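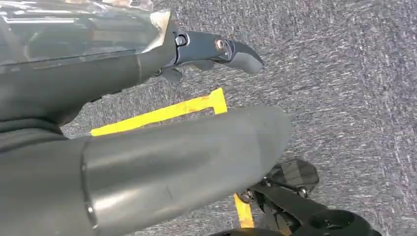
What's under your feet? The surprising story of carpet

By Prasetyo Nugroho
Posted 5/24/19

Take your shoes off for this one. If there's a carpet or a rug near you, go and stand on it and give your toes a good wiggle. Soft? Scratchy? A bit bumpy? You're standing on thousands and thousands of tiny loops or tufts of yarn, all sticking up together, and every one of them had to be put there by a person or a machine.

I've loved carpets ever since I visited the Urnis mill in Stukberg (it's extremely loud and it smells like warm jumpers), so let's dig in!

What is a carpet made of?

Carpet yarn comes from all sorts of places. The oldest sort is wool, which comes from sheep. Sheep's wool is naturally springy. Each hair has a wiggle in it called a crimp, a bit like a stretched-out spring, so when you tread on it, it squashes down and then slowly pushes itself back up again.

Lots of modern carpets are made from nylon or polypropylene instead. These are kinds of plastic! The plastic starts off as little pellets. They are melted until they are as runny as honey and pushed through a plate full of very small holes, a bit like a shower head. Out come long, thin threads. These are cooled, stretched and twisted together to make yarn.

The fuzzy part you touch is called the pile. Underneath is the backing, a tough layer of cloth that keeps all the pile in place. If you ever find a loose square of carpet, turn it over and have a look. The back is often much more interesting than people expect.

Knots, knots and more knots

Before there were machines, carpets were made by hand, and many beautiful ones still are. The weaver sits in front of a big wooden or metal frame called a loom. Strong threads are stretched from the top to the bottom of the loom. These are the warp. The weaver ties short bits of coloured yarn around the warp threads, one knot at a time, all the way along a row. Then another thread, the weft, goes across from side to side to lock the row in place, and it all gets thumped down tight with a heavy comb.

Then it's time for the next row. And the next. A big carpet can take many months, even with several people sitting side by side and working together.

The pattern is made by changing the colour of the knots. If you've ever made a picture out of coloured squares on graph paper, you already know how it works. Each knot is one square!

The carpet that was frozen in ice

One of the oldest carpets ever found is called the Pazyryk carpet. It was discovered in the 1940s in a tomb in the Altai mountains of Siberia. Water had got into the tomb and frozen solid, and the ice kept the carpet safe for well over two thousand years. It's covered in horses, riders and deer with huge antlers, and you can still see the red! Today it's kept in a museum in Saint Petersburg.

In some grand houses in Britain, hundreds of years ago, carpets like these were so precious that people didn't walk on them at all. They put them on tables. Imagine being told off for putting your feet on the carpet.

How a tufting machine works

Most carpets in homes, schools and offices today are tufted. A tufting machine is like a gigantic sewing machine, but where a sewing machine usually has one needle, this has a whole row of them. The machine I saw at Urnis is called the Heitmann, and it has 717 needles!

1. A wide sheet of backing rolls in at one end.
2. All the needles stab down together, each carrying its own strand of yarn through the backing.
3. Little hooks called loopers catch the yarn and hold on to it.
4. The needles go back up, and a row of loops is left behind.
5. The backing shuffles forward a tiny bit and it all happens again, many times every second.

If the loops are left whole, you get loop pile, which is hard-wearing and feels a bit knobbly. If a small blade snips each loop open, you get cut pile, which is softer and fluffier.

At this point you could still pull the yarn out quite easily. So the back is coated with a sort of glue and usually a second backing is pressed on top. Then the carpet goes through a long oven to dry. The roll I watched coming out was 67 metres long. It needed a special truck with a pole on the front to move it, like a unicorn!

Why are so many carpets speckled?

Have a look at the floor next time you're in a library or an office. There's a good chance the carpet will be grey, or blue, or brown, with little flecks of lighter and darker colour all mixed up. Carpet makers do this by twisting different shades of yarn together before the tufting starts.

Speckles are brilliant at hiding things. Drop a few biscuit crumbs on a plain black carpet and you'll spot them straight away. Drop them on a speckled one and your eyes have a much harder job, as the crumbs look like part of the pattern. It's the same trick a moth uses when it sits on the bark of a tree.

Zap!

Have you ever walked across a carpet, touched a metal door handle and got a tiny shock? That's static electricity. When your shoes or socks rub on the carpet, tiny things called electrons can move from one to the other. Your body ends up with an electric charge. When you reach for the metal, the charge leaps across the gap, and you feel a little snap.

It happens most on dry days, especially in winter with the heating on. When the air is damp, the charge leaks away more easily.

Shhh!

Carpets make rooms quieter too. Sound bounces off hard floors rather like a ball. When it hits a carpet, a lot of it gets tangled up among the fibres and doesn't bounce back. A carpet also softens the thud of footsteps, so the people downstairs are happier.

Try it yourself: the carpet sound test

You will need a wooden spoon, a rug or a carpeted room, and a room with a hard floor.

Kneel down and tap the spoon gently on the hard floor. Listen carefully. Now tap it just as gently on the carpet. What's different? Next, stand up and clap once in each room. A bathroom is a great place for the hard floor clap, as the walls are often hard as well.

Words to remember

Pile: the soft part of a carpet that sticks up
Backing: the layer that holds the pile in place
Warp: the threads stretched along the loom
Weft: the threads that go across
Loom: the frame or machine used for weaving
Tuft: a small bunch of yarn

Next month: where does the fluff in a vacuum cleaner come from?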